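# How Play Food and Toy Kitchens Copy the Real Thing

A toy kitchen is a small copy of a real one. Some of the toys look so much like the real thing that you can name them right away. Others are the wrong size, or much too soft, and you can still tell what they are. This page is about how toy makers do that.

## Soft food

Play food can be made from cloth. Cloth food is called plush. A pattern is cut from fabric, the pieces are sewn together inside out, and then the whole thing is turned right side out through a small gap. Stuffing goes in through the gap, and the gap is sewn shut.

Plush is good for things you would like to squeeze. A real ketchup bottle has a shape, a color and a label. A plush one keeps the red color and the label and makes the shape rounder. The words on the label can be sewn with thread or printed on.

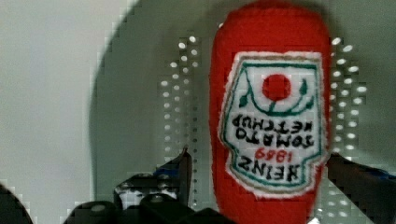 **Why is ketchup red?**

Ketchup is made mostly from ripe tomatoes, and ripe tomatoes are red. The tomatoes are cooked down until they are thick. Vinegar, sugar, salt and spices are added for flavor.

## Hard food

Other play food is hard. Much of it is plastic. Plastic is melted and pushed into a metal mold, a bit like batter going into a muffin pan. When it cools, the mold opens and the food comes out. One mold can make 1000 strawberries, all the same.

Fruit is a favorite, as the shapes are easy to know. A strawberry is red and comes to a point. An orange slice is a circle with lines that run out from the middle. Those lines show the segments, the little sections you pull apart when you peel a real orange.

## Dishes and tools

A toy kitchen also needs things to cook with and eat from:

- **Plate.** Flat, with a rim so food stays on.
- **Cup.** Deeper than a plate. A handle keeps your fingers away from a hot drink in a real kitchen.
- **Colander.** A bowl with many small holes. You wash fruit in it, and the water runs out the holes.
- **Toaster oven.** A small oven that sits on a counter. It has a door with a window, a rack inside to hold the food, and knobs on the front. A toy one can have all of these parts too.
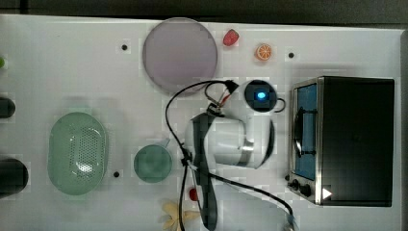 ## Try it: play Wash, Cook, Serve

You need play food, a colander, a plate and a toy oven. This game is for 2 players.

1. One player is the customer and orders a food.
2. The other player is the cook. The cook puts the food in the colander and pretends to wash it.
3. If the food needs cooking, it goes in the oven. Strawberries can skip this step.
4. The cook puts the food on the plate and serves it.
5. Trade places.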